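Keeping a Shared Corridor Clean: Dust and Litter on Tiled Floors
Student project report by Kátia Fontes
Section: Everyday Spaces

1. Why this topic

The corridor outside our workroom in the Plirutska building is used by everyone on the ground floor. People eat there, cut paper there and drag chairs through it. By the middle of the afternoon there are bits of paper along the walls, and the complaints start soon after. My project looked at where the dirt collects and which simple tools pick it up best. I worked on it through October.

2. Where the dirt goes

I divided the corridor into 14 zones and checked each one before the evening cleaning. Over the month I logged 524 pieces of litter larger than a fingernail. Most were paper or tissue. Of these, 84 were in corners or against the base of a wall, and these took the longest to clear. The open floor was easy to sweep and I spent little time on it.
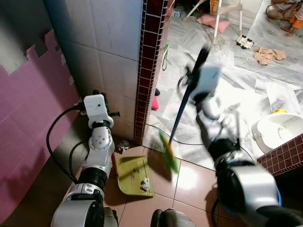

Corners were the main problem from the first day. A broom head is wide and a corner is narrow, so the last of the dirt tends to stay where the two walls meet. The dustpan can already have a crumpled white clump and a few dark specks in it while a small grey clump still sits at the base of the tiled wall behind. I started doing the corners first and the open floor second. This cut the full sweep by about 5 minutes.

Grout lines hold fine dust too. I could not measure this well with a broom, so I left it out of the results.

3. Tools

I compared two dustpans from the supply closet, a Puron and a Tronum. The Puron has a thinner lip and sits flatter on tile. The Tronum holds more but rocks a little, and fine dust goes under it. For paper there was no real difference. The angle of the pan mattered more than the brand — with the lip facing the broom squarely, most litter went in on the first stroke.

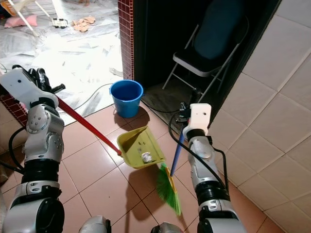
The doorway zones had more litter than the zones on either side of them. My guess is that people drop things when they reach for the door, but I did not test it. I also asked the Shukla study group, who meet in the next room, to sweep toward the doorway instead of away from it. They found it slower and went back to the old way.

4. Problems with the method

I did all the counting alone, and on busy days I probably missed small pieces. Zone 9 was blocked by stacked chairs for part of the month, so its numbers are low. 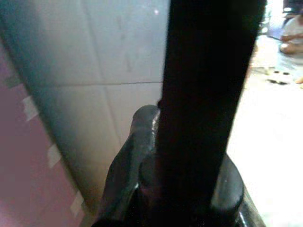
Page 5

5. What I would change

Next time I would weigh the dust as well as count the litter. I would also move the trash can closer to the doorway for half of the month and compare the two halves. The zone map and the daily log are in the appendix.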